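Home Products Grippers Benches Spares Support

Skekach Cloth Sorting Cell – planning and ordering

The Skekach cell picks up towels and small household textiles one piece at a time and drops them in a bin. It is sold by Zulovari as a set: one arm, one two-finger gripper, a wrist camera, a controller and the bench mount. Bins and table covers are ordered separately, and most sites already have bins that will do.

What to budget for

The arm and controller make up most of the price. Buyers tend to forget the smaller items, so put these in the first quote:

Finger pads, ribbed, black. Sold in packs of 10. Order one pack with the cell.
Table cover, dark woven cloth. A dark cover helps the camera find the edge of a light towel.
Bench mount. Fits tops at least 700 mm deep.
Training day on site. One day covers two operators.

Delivery is 11 weeks from a signed order. Orders placed before the end of February ship under the current price list. Spare pads are usually in stock and go out the same week.

Planning the space

Leave room for a bin within reach of the arm, either beside the table or standing on it. The gripper has to clear the rim with the cloth hanging from it, so measure your longest towel first and choose the bin height after that. Rigid plastic bins are the easiest to work with. Plan the cable run before the bench goes in – moving it later means a second visit, billed at the day rate.

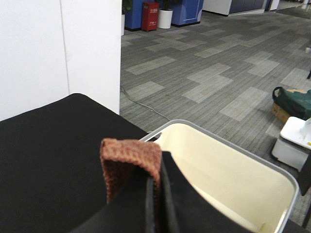
Knitted and microfiber pieces are handled with the same gripper.

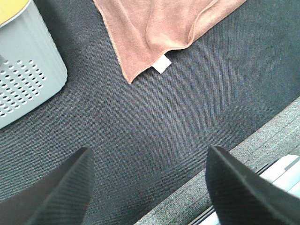 Nektarios Kouris wrote to us after his first season with the cell that the quote was fair but he had put too little aside for pads. He went through 39 in that time, nearly all of them on heavy bath towels, and would tell another buyer to order double. He also asked for a longer controller cable, now listed as an option.

Two versions are available. The Economou mount is fixed and costs less. The Arier mount is on locking casters and suits sites that share a room with other work. Both take the same arm, and a fixed mount can be changed over later with the caster kit.

To get a quote, send us the table size, the bin size and a short list of what you need sorted. If the pieces vary a lot, send samples by mail. Samples are returned with the quote.

Contact sales | Terms of sale | © Zulovari | Back to top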